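Writing the rules down: Ebbe Moen on running two arms at one bench

Ebbe Moen has spent most of the past year writing a document that few people outside Gelero will ever read. It is the company's code of practice for two-arm benches, and it started as a single laminated page taped to a door.

"The page said keep your hands out and press the red button if something goes wrong," Moen says. "Both good advice. It didn't tell you who was allowed to put the power back on."

That question now has a section of its own. At Gelero, the person who pressed the stop is the person who clears it. If they have gone home, the bench stays off until the morning. Moen says there was some grumbling when the rule came in, mostly from the Magnusson team, who had a deadline in August and lost an evening to it. The rule stayed.

The first full draft ran to 186 clauses. Moen took it to a meeting on a Friday and watched people flip to the back to see how long it was. The version in use now has 70.

"I cut anything that was there to make me feel better," Moen says. "If I couldn't say who would do it and when, it went."

Much of what is left deals with ordinary housekeeping. Every bench has a setup sheet, and the objects on the table have to match the sheet before a run begins. Cables are checked by hand along their full length at the start of each shift, with the arms powered down. Anything that belongs to the operator, such as a phone, a pen or a coffee, stays off the tabletop. Moen would have liked to leave that last one out as too obvious, but the incident log said otherwise.

Speed was the hardest part to agree on. Vukico, which shares the building and uses the same code, wanted a single limit for every task. Moen argued for a lower one whenever both arms work over the same part of the table. They settled on 60 per cent of normal speed for shared space, dropping to 40 for the first run of any new task.

"People think the danger is an arm hitting a person," Moen says. "You plan for that first, of course. But day to day, what you get is one arm hitting the other, or a cable catching on something. It's slow, expensive damage and it tends to happen when everyone is relaxed."

The code asks operators to name a waiting position for each arm and write it on the sheet. When one gripper is down among the objects, the other should be somewhere the operator has chosen. Moen does not mind where, as long as it has been thought about.

Flower arranging has become the task Moen uses to train new operators. Stems are thin, petals mark easily, and a full vase hides a good deal of what is behind it. A trainee who has only worked with blocks tends to set the grip too firm and the approach too low. The training sheet has them bring the gripper in from the side, keep the second arm up, and stop the run themselves if they lose sight of a fingertip. 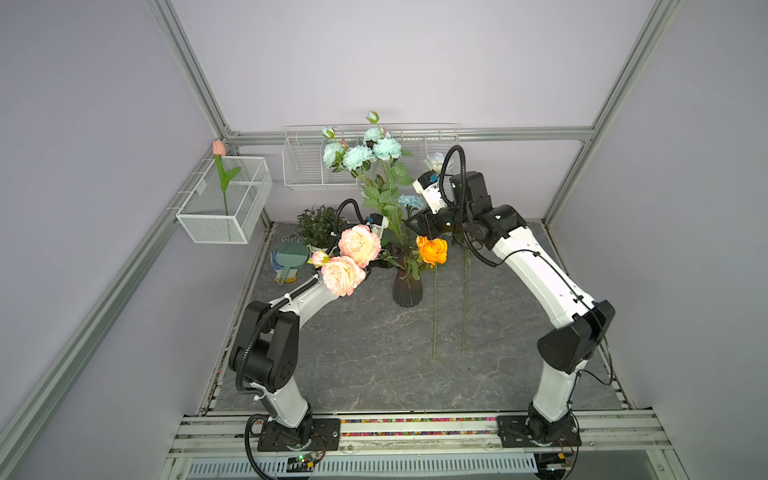 What the code leaves out

Moen is open about the gaps. There is nothing in it on arms that move around the floor, and very little on software updates, which Unside handles under its own agreement. A section on noise was started and dropped. Moen also decided against a scoring system for operators, although two managers asked for one.

"As soon as you score it, people stop reporting the small stuff," Moen says. "I want the small stuff. A bumped vase is worth a line in the log."

The log is read aloud at the start of each week, without names. It takes a few minutes. Changes to the code come out of those readings, and any operator can propose one by writing it on the sheet beside the bench. Moen reads them all and answers in writing, including the ones that get turned down.

The next revision will cover lighting and the labelling of spare grippers. Moen expects to add three clauses and is looking for three to take out.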